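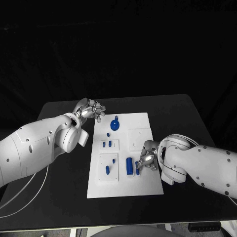
## Nutlow two-arm bench: demonstration visits

The Nutlow is a pair of white arms with a multi-fingered hand on each, sold by Stelberg as a set with the table. Most people ask to see one working before they part with any money. We think this shows good sense and have put the kettle on.

**What you'll see**

Demonstrations use the Seron board, a white board of blue pegs, blocks and a knob on small plates. The pegs look easy. Visitors are welcome to try the board by hand first, and a fair few come away with more sympathy for the machine.

A visit lasts 2 hours. The first part is ours, with the usual routine and an operator talking over it. The rest is yours. Bring a part of your own if you like, as long as it fits comfortably in one hand and you don't mind it being dropped.

**Visiting details**

- Groups of up to 4, by appointment
- Held at the Urrego workshop, first floor, no lift (the arms came up the stairs too, and complained less than the fitters)
- Closed throughout July
- Stay behind the yellow line while the arms are powered
- Coffee is free and tastes like it

**Hire**

If you'd like longer with it, the bench can be hired for 23 days at 3000, delivery and setting up included. Hire comes off the price if you buy. Biscuits don't.

Prices checked 2020-01-08. Spare fingers are listed on the accessories page.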